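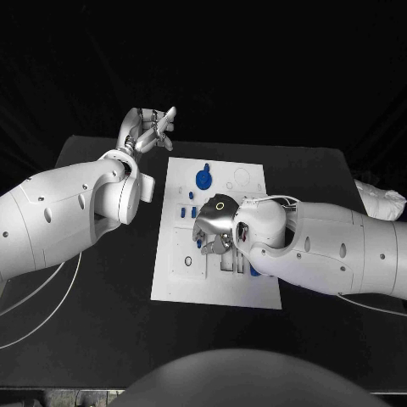 Assembly board, blue parts set: gallery

Parts and fixture plates by Zanell, layout by Leonilde Valente. Updated July 29, 2026.

The board is rectangular and white - all loose parts are blue for contrast. 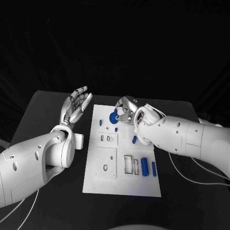 Round part with raised knob, held tilted over the board.

Check the small peg for burrs every 400 cycles.

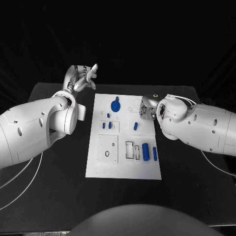

Carolina Abreu asks whether the pegs can be ordered separately. They can, in packs of 13. 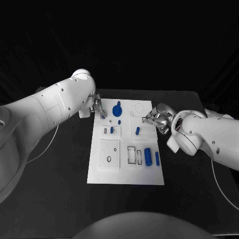 Part spacing was revised for this version. The gear-shaped part near the top center has a short post for gripping.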